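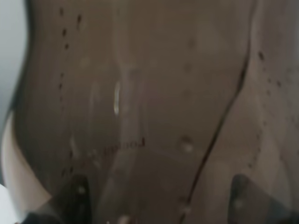

**¿Con qué se limpia una pieza de plástico antigua?**

Con agua tibia, unas gotas de jabón neutro y un paño de microfibra limpio. Primero se retira el polvo con una brocha suave, sin apretar, y después se pasa el paño húmedo. Se aclara con otro paño mojado solo en agua y se seca enseguida. Si la pieza lleva metal, papel o pilas, se desmonta lo que se pueda antes de mojar nada.

**¿Puedo usar alcohol o limpiacristales?**

Mejor que no. El alcohol puede agrietar el metacrilato y el poliestireno, a veces días después de la limpieza. Muchos limpiacristales llevan alcohol o amoniaco. La acetona disuelve varios plásticos corrientes y no debe acercarse a ellos.

**¿Cómo sé de qué plástico se trata?**

A simple vista es difícil. Mire primero si hay una marca de reciclaje o unas siglas por la parte de abajo (PS, PP, ABS, PMMA). Las piezas más antiguas no suelen llevarlas. El olor orienta algo: el acetato de celulosa degradado huele a vinagre y el nitrato de celulosa, a alcanfor. No haga la prueba de la aguja caliente que circula por los foros. Deja marca, y con nitrato de celulosa hay riesgo de incendio.

**Mi pieza huele a vinagre. ¿Qué hago?**

Sepárela del resto. Los vapores ácidos aceleran el deterioro de otros objetos y oxidan los metales cercanos. Guárdela en un sitio fresco y ventilado, nunca en una bolsa cerrada. El proceso no se puede revertir, pero el frío lo frena.

**¿Se pueden quitar los arañazos?**

Los superficiales, a veces. En metacrilato se puede probar con un pulimento fino para plásticos. En el taller usamos Grutell, en poca cantidad y con un paño de algodón, y lo probamos siempre en una zona escondida. Si el arañazo se nota al pasar la uña, haría falta lijar, y eso ya cambia la pieza. En objetos de colección preferimos dejarlo como está.

**¿Y el amarilleo?**

Existen métodos con peróxido de hidrógeno y luz ultravioleta. No los recomendamos. El color suele volver con el tiempo y la superficie puede quedar con vetas o más frágil. En plásticos transparentes o teñidos en masa el resultado es todavía menos previsible.

**¿Cómo debo guardar las piezas?**

A oscuras, en un lugar seco y con temperatura estable. Un armario interior es mejor que el trastero o el desván. Envuélvalas en papel de seda sin ácido y evite:

- el plástico de burbujas en contacto directo, que puede dejar el dibujo marcado
- las gomas elásticas y la cinta adhesiva
- las bolsas o fundas de PVC blando
- apilar una pieza sobre otra

**Se me ha pegado una etiqueta vieja. ¿Cómo la quito?**

Humedezca el papel con agua templada y espere. Cuando se ablande, levántelo con una espátula de plástico, nunca de metal. Los restos de cola suelen salir haciéndolos rodar con el dedo. Los quitaetiquetas en aerosol llevan disolventes y no sirven para esto.

**¿Puedo pegar una pieza rota?**

Depende del plástico y del uso que vaya a darle. El cianoacrilato deja un velo blanco alrededor de la grieta y es muy difícil de retirar. Si la pieza tiene valor para usted, guarde todos los fragmentos en una caja y consúltenos antes.

**¿El Museo Arnbridge acepta consultas de particulares?**

Sí. Las atiende Musyoka Kirui, responsable del taller de conservación. Envíe un mensaje con 2 fotografías, las medidas de la pieza y lo que sepa de su procedencia. El mensaje no debe pasar de 300 palabras. No tasamos objetos ni emitimos certificados.

**¿Dónde se compra el papel sin ácido?**

En tiendas de material de archivo y en algunas papelerías. Jaidee lo vende por hojas sueltas y también en paquetes de 1000, que solo compensan para colecciones grandes.

**¿Habrá más talleres de limpieza?**

El próximo será en diciembre. La inscripción se hace en el mostrador de entrada y cada participante puede traer una pieza propia, siempre que no huela a vinagre ni esté pegajosa.

Última revisión: 10 nov 2020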